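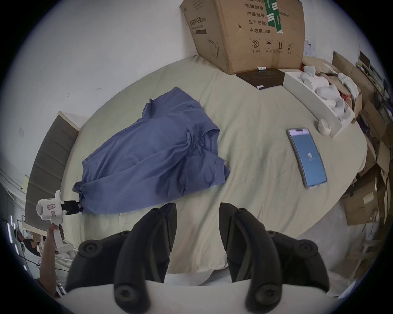

How to measure a mattress and fit a sheet that stays on

Most sheets that come off at the corners are the wrong depth for the mattress. The width and length printed on the packet are usually correct. The depth is often missing, or given for a sheet that has not yet been washed.

You will need a steel tape or a stiff ruler, a hardback book, and a pencil and paper. A sewing tape is acceptable for length and width but tends to sag when measuring depth.

Measuring

Strip the bed completely, including any protector and topper. Push the mattress square to the base and leave it for a few minutes if someone has been sitting on it.

Measure the width at the head and at the foot and write down both. Then measure the length along the middle. A difference of a centimetre or two between head and foot is common in older mattresses, and you should use the larger figure.

For depth, lay the hardback book flat on the mattress so that it overhangs the side. Measure from the underside of the book straight down to the bottom seam. Repeat at one corner of the foot. Do not press the book down. On a pillow-top mattress the centre is higher than the edge, and it is the centre that the sheet has to pass over, so place the book as far in as it will go.

If you use a topper or a padded protector, put it back on and measure the depth again with it in place. This second figure is the one to buy for. The Bredo sprung mattresses sold in the Wastden shop are labelled with the depth of the core only, without the quilted cover, and the label should not be relied on.

Working out the sheet depth

Take the measured depth and add the tuck. The tuck is the part that goes under the mattress, and it does most of the holding. Five centimetres is the minimum. Eight is better for anyone who moves about at night.

Next, allow for shrinkage. Untreated cotton will lose up to 8 per cent in length over the first few washes, most of it in the first. Sheets sold as pre-shrunk lose less, but they still lose something. Polyester blends can be treated as stable.

Worked case: mattress 24 cm with protector, tuck 8 cm, total 32 cm. Allow for shrinkage and the sheet needs a pocket of 35 cm. The next standard size up is normally 38 cm, which will fit without much slack. A pocket more than 6 cm over the calculated figure will ruck along the sides.

Thread count

Thread count has little bearing on fit. Above 200 the cloth is dense enough for ordinary use. Sheets marked 500 or higher are often made with multi-ply yarn counted more than once, and they are heavier when wet and slower to dry. A heavy sheet also puts more load on the elastic.

Elastic

Check whether the elastic runs all the way round or only across the corners. Full elastic holds better on deep mattresses. Corner elastic is easier to iron and to fold, and is adequate up to a depth of 25 cm or so.

To test an old sheet, mark two points ten centimetres apart on the relaxed elastic hem and stretch it until the cloth is flat. Let go and measure again. If the marks are more than a centimetre further apart than before, the elastic should be replaced. Bindeck sells flat braided elastic by the metre, and the 8 mm width fits through most sheet hems.

Fitting

1. Find the label. On most makes it is sewn into a bottom corner, but Verbeke puts it at the top left, so check once and remember.
2. Fit one corner at the head, pulling the seam right down over the mattress corner before tucking.
3. Go to the diagonally opposite corner at the foot and fit that.
4. Fit the remaining corner at the head, then the last one. The last corner will be tight. Lift the mattress by the corner and bring the hem under it - pulling on the hem from above strains the stitching.
5. Run a flat hand under each long side to smooth the tuck.
6. Clear any creases from the middle outwards.

Washing

Wash new cotton sheets once before use, at the temperature you intend to use afterwards. Do not judge the fit of a sheet straight from the packet.

Tumble drying on high heat shortens the life of elastic more than washing does. Use a low setting and take the sheets out slightly damp, or dry them on a line with the elastic corners hanging free. Pegs go on the flat hem.

Sheets that have shrunk too far cannot be stretched back reliably. A single bed sheet with a shallow pocket can be unpicked at the corners and kept as a flat sheet.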